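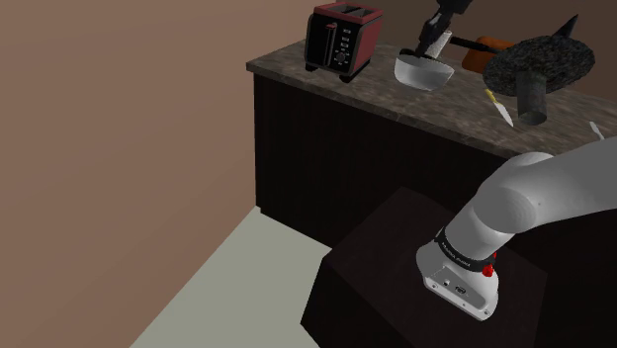 *Kitchen simulation from the Plaretti build, with a white robot arm over the dark table and the toaster, bowl and knife on the counter behind it.*

**FOR IMMEDIATE RELEASE**

# Wirkport Workshop Releases Plaretti, a Kitchen Simulation for Home Robot Builders

**NUTDALE, Thursday, April 19, 2018** - Wirkport, the shared workshop on Russo Street, today released the first public version of Plaretti, a simulated kitchen for people who build and program robot arms at home. The files are free to download and may be copied, changed and passed on.

Plaretti lets a builder try out arm movements on a computer before running them on real hardware. It loads a kitchen counter, a table and a set of household objects, and it places a robot arm among them. The user writes a motion, runs it and checks whether the arm reaches the object or hits something on the way.

The project started in November as one member's bench job. Hamisi Kinyua was building a small arm from printed parts and secondhand motors and wanted to test it on kitchen tasks. His first tests were done with the arm clamped to a bench and a cereal bowl set in front of it.

"I broke the bowl, then I broke a finger on the gripper, and printing a new finger takes most of an evening," Kinyua said. "After the second one I decided to draw the kitchen first and work out my mistakes there."

Other members asked to use the files, and the work moved to the shared computer at the back of the workshop. It now has its own evening each week.

## What is in the release

The first version has one room. The counter has a speckled marble top and a dark brown cabinet base, and a dark table stands in front of it. The objects include a two-slot toaster with a dark red body, a shallow white bowl and a knife with a yellow handle.

A full run of the counter test lasts 90 seconds in simulated time. The test sends the gripper to a chosen object, closes it, lifts and returns to the start. At the end Plaretti writes a plain text log that lists each contact between the arm and anything else in the room. Users can open the log in any text editor.

Objects can be moved, turned or taken out by editing one settings file. The weight and grip of each object are set in the same place. Kinyua said the weights were taken with a kitchen scale at his house and that users should expect to change them.

"My bowl is not your bowl," he said. "Weigh your own and type in the number. It takes a minute and the results get a lot better."

The arm model can be changed as well. Members have loaded arms of their own design, and the guide explains how to measure a homemade arm and enter the joint lengths and limits. Builders who get the limits wrong will see the arm fold through itself, so the guide has a page on checking them one joint at a time.

## What it does not do yet

Liquids are not included, and neither is cloth. The toaster is one solid piece, so its lever cannot be pushed down. Thin objects lying flat are hard for the simulated gripper to pick up, and the knife in particular tends to slide. A fix for the sliding is being tested and will go out when it works on more than one computer.

Plaretti also does not replace care at the bench. Wirkport asks anyone moving from the simulation to a real arm to run the first tests at low speed, with an off switch within reach and hands clear of the arm.

## Running it at home

Plaretti runs on an ordinary desktop computer with a separate graphics card. It has been used on laptops without one, with the shadows turned off and the picture size reduced. The guide gives the settings for both cases. Setup takes 20 minutes on the workshop computer, and most of that time is the download.

No robot is needed. Several members use Plaretti to learn how an arm moves before deciding whether to build one.

## Open bench nights

Wirkport will hold open bench nights for people who want help with the software or with an arm of their own. Visitors may bring a computer, a half-finished build or only questions. Each night has room for 19 visitors, and places are given in the order people write in. There is no charge. Anyone under 16 should come with an adult.

The workshop has soldering stations, printers, a drill press and a bench set aside for arms, with clamps already fitted. Printed parts are charged at the cost of the plastic used.

Kinyua will be at the arm bench with his own build, which is on its third gripper.

"The new one has softer pads and it holds the bowl," he said. "I still test every move on the screen before I plug it in."

## About Wirkport

Wirkport is a shared workshop in Nutdale for people who make and repair things. Members pay a monthly fee and have the use of the tools, the benches and the storage shelves. Current projects include a loom, a weather station and several robot arms. Short classes in soldering and basic motor control are open to members and non-members.

**Contact:**
Hamisi Kinyua, Plaretti project
Wirkport
2036 Russo Street, Nutdale

Download instructions and the printed guide are available at the front desk or by mail from the address given.

###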